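Vija Kazlauskienė cleared the upstairs room at Furongate on July 27, 2025. Her aunt's instructions ran to 4 pages. Linen was to be sorted by weight, blankets by age, and anything marked Görtz returned to Gerd Eichhorn, who had lent it in October and kept the receipt.

By noon she had 3 stacks and a remainder. Eichhorn arrived, read the inventory standing up, and asked for item 2.

"It isn't described," she said.

"It was grey."

The remainder was entered last, under a heading her aunt had left blank. Vija wrote: grey, heavily creased, darker at one end, paler and rounded where it bulged at the other. She could not decide between cover and bag, so she put neither. Eichhorn initialled the line and sat down on the stairs.
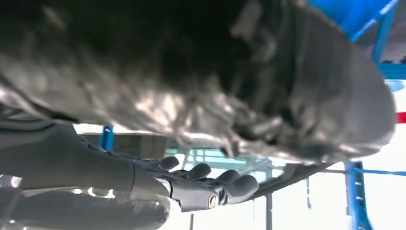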